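Keeping Farm Papers in the Kitchen Without Losing the Kitchen

Sooner or later every farm is run from the kitchen table. We have 157 acres at Trindberg and a perfectly good office, which holds seed catalogs and a dead printer. The deeds, the grazing lease, the insurance and the will all lived in the drawer with the takeout menus until last March, when our accountant asked for one of them and I needed two evenings to find it. What follows is what I do now.

Give the originals one home. Ours is a fire-rated box bolted to the pantry floor. Bolting took 10 minutes and a great deal of language. Drill pilot holes first, and turn the last few rounds by hand. A drill will happily strip the head of a screw you'll want back out someday.

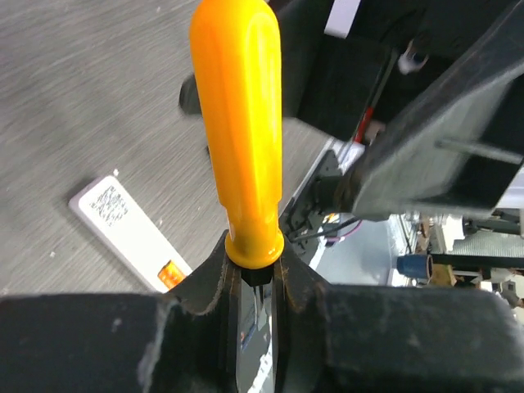 Yellow-handled screwdriver, grooved for grip.

Never file the only copy of the box key inside the box. I mention this for a friend.

Sort by what would happen if the paper vanished. Things that would need a lawyer go in the box. Things that would need a phone call go in a binder. Things that would cause no trouble at all go in the stove, and you'll be surprised how cheerful a fire that makes. Check with your accountant before you burn anything with a tax year on it.

Write the machinery list in pencil. Ours said we owned a baler we sold to the neighbors at Erine two summers ago, and we had been insuring it with great loyalty ever since. Read the list against the barn every December, when it's too cold to dawdle.

Clear the table before you start, breakfast things included. Coffee on a lease is still legal, I'm told, but it doesn't help your side of the conversation.

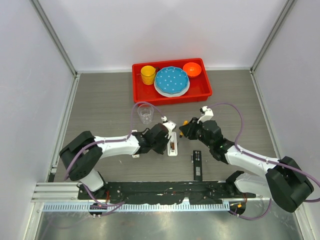
Then lay the papers out oldest to newest and put a sticky note on anything that names a person who has died, moved or stopped speaking to you. Those go to the lawyer first. Our pile came to 1,543 pages, and I'd call 700 of them manuals.

Keep one sheet taped inside a cupboard door saying where everything is and who to call. Leave account numbers off it. Whoever needs that sheet will be having a bad day, so print.

Comments (3)

haybarn_t: Taped the sheet inside the cupboard. My husband has asked me twice where the sheet is.

Shi: What do you do about papers that got damp? Ours are stuck together like lasagna.

muddyboots: Shi – freeze them in a zip bag and call a paper conservator if it's the deed. Don't peel!

Contact | Copyright Tirnus Farm Kitchen Notes | Back to top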